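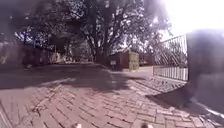

Brick Paths and Big Trees: My Caltbridge Walks

Hi and welcome! I've been getting out for a walk before work since January, and somewhere along the way I fell hard for old paving (yes, really). It's herringbone that gets me every time. I love how it looks big and tidy at your feet and then turns into a kind of woven cloth farther off, and when the sun comes through the leaves I could stand there for ages.

My usual loop starts at Wendberg and takes in every brick driveway I can find, plus a few gates I'm fond of. I go early if I can, while the shadows are still long. By noon it all goes flat and I lose interest and want lunch.

A few of you asked about laying your own. I've only done one small patch, by my back step, and it took 300 bricks and 4 weekends and a whole lot of sand in my shoes! I got mine secondhand from the Mahmoud yard. They were chipped here and there, but I like them better that way. Go slow on the first few rows and check your angle a lot, the pattern drifts before you notice.

More from the Flullell end of town soon, once the road there is open again. If you know a good brick driveway with a big old tree over it, please tell me!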